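# Kallard double-drum washer: one month of doing two loads at once

*February 20, 2021*

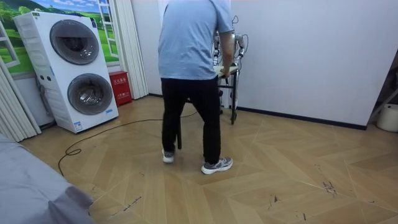
I've wanted a two-drum washer ever since a laundromat near my old place put in a row of them, and in January I finally bought one. The Kallard is a full washer on top of another full washer. Each has its own drum and its own program dial, so towels can go at 140 degrees downstairs (my word for the lower drum) while sweaters potter around on cold upstairs. It's white, it's tall, and it stands in the same room as the gray bed, so I had opinions about looks and noise before it ever arrived. I'm very happy with the looks. The dark tinted glass in the upper door, with the silver-gray rim, is a lot nicer in person than it was on the Fenberg website, where it came across as a black hole in a white box.

I paid $1,051 for it at Fenberg, plus another $200 for delivery, hookup and hauling off the old top-loader. That's real money and I went back and forth for weeks. The other one on my list was a Gorden, cheaper by $100, with a small second drum in a drawer at the bottom. If you only ever want to do socks and a couple of dish towels separately, the Gorden might suit you fine! But I tried the drawer in the store and had to crouch to see into it, and my knees voted for the Kallard.

## Washing

Everything comes out clean, and I'm fussy. I cook a lot and wear most of it. Tomato sauce on a white apron went through the normal cycle with ordinary powder and there was no trace left, where the old machine would have given me a pink ghost. Bedding is good too. A queen duvet cover fits in the lower drum with room to tumble, though it still swallows pillowcases the way every front-loader I've met does, so button it up first.

The upper drum has become my favorite. There's a 30-minute cycle that I use almost every day for workout clothes, and I love not having to save them up. The door is high enough that I can load it standing straight. If you're short you may need to stretch for anything stuck to the back (I'm 5'6" and can just get there with my fingertips).

Wool comes out lovely. I put in a sweater I'd been washing by hand for three winters, worried about it for 40 minutes, and it was fine, same size, still soft.

## Noise

This was my big worry with a bed in the room. Washing is a low slosh that I can nap through. Spinning is another matter. One drum spinning is okay with a podcast on, but both spinning together is loud, a proper hum that you feel in the floor. There's a delay setting that staggers the two spins by ten minutes, and I'd turn it on the first day and leave it on. It's buried in the manual on a page headed "Load Coordination," so I went two weeks without it.

Level the feet carefully as well. Mine was off by a hair after hookup and the whole stack gave a little shimmy at top speed. Five minutes with a wrench and a level fixed it.

## Things I'd change

- The end-of-cycle tune. It plays once per drum, it's long, and you can turn it down but not off.
- One detergent drawer per drum is right, but the upper one drips on your arm when you pull it out to rinse it.
- The lint filter for the lower drum is behind a flap that feels flimsy next to the rest of the machine. I open it with two hands.
- The program names. "Daily," "Mixed" and "Everyday" are three different cycles and I still couldn't tell you how.

It doesn't dry, by the way. People see two round doors stacked up and assume the top one is a dryer, and I've had to correct every visitor so far. I hang everything on a Saavedra folding rack, and the top spin speed leaves jeans dry enough to wear the next morning. If you need a dryer and have only one spot for a machine, get the usual washer-and-dryer pair instead.

## Who should get it

If you sort your laundry and hate waiting for one pile to finish before you start the next, you'll love it. Whites and darks used to eat my whole Sunday, and now I start both after breakfast and have it all on the rack before lunch. For one person who washes once a week it's probably too much machine. Measure your ceiling and your doorways before ordering, and ask the store whether the two halves can be carried in separately. Mine could, which saved the stairwell paint.

Four and a half stars. The half star goes when they let me switch off that tune.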